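Workplace Safety Inspection: Falls, Ceilings and Upper Storage
Nowicki warehouse, Prestunham

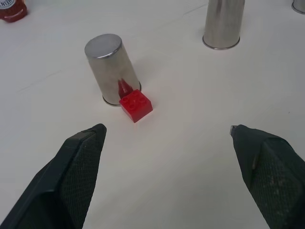
Print this page | E-mail this page

Date of inspection: 2020-07-11
Inspected by: Wanda Ostrowski
Accompanied by: Fares Sfeir, site supervisor

Items are marked Satisfactory, Action or Not applicable. Items marked Action remain open until signed off by the inspector.

1. Mezzanine guard rails secure at all points
Satisfactory.

2. Mezzanine gate closed when not in use
Action. Gate found tied back with cord. Cord removed during the visit. Staff on both shifts are to be reminded in writing.

3. Fragile ceilings and roof lights marked at every point of access
Action. The ceiling above the old packing office will not bear a person's weight and carries no sign on the north side. Access is to remain locked until signs are fitted.

4. Crawl boards available for roof work
Satisfactory. 2 sets, both stored by the plant room.

5. Walkways clear to a width of 900 mm
Action. Aisle by the Drilteck racking measured 700 mm at its narrowest. Pallets to be moved.

6. Ladders tagged and in date
Satisfactory, except ladder 1012, which has a cracked foot and has been withdrawn.

7. Lighting on stairs and upper level
Satisfactory. One lamp slow to start; reported to Marijke Van Wijk.

8. Plan of upper level available to police and fire crews
Action. The plan held at the gatehouse still shows the Flisach extension as open floor. A corrected copy is to be supplied.

9. Roof work by contractors
Not applicable at this visit.

Open items are to be answered in writing to Dalia Hunt before the end of July.

Print this page | E-mail this page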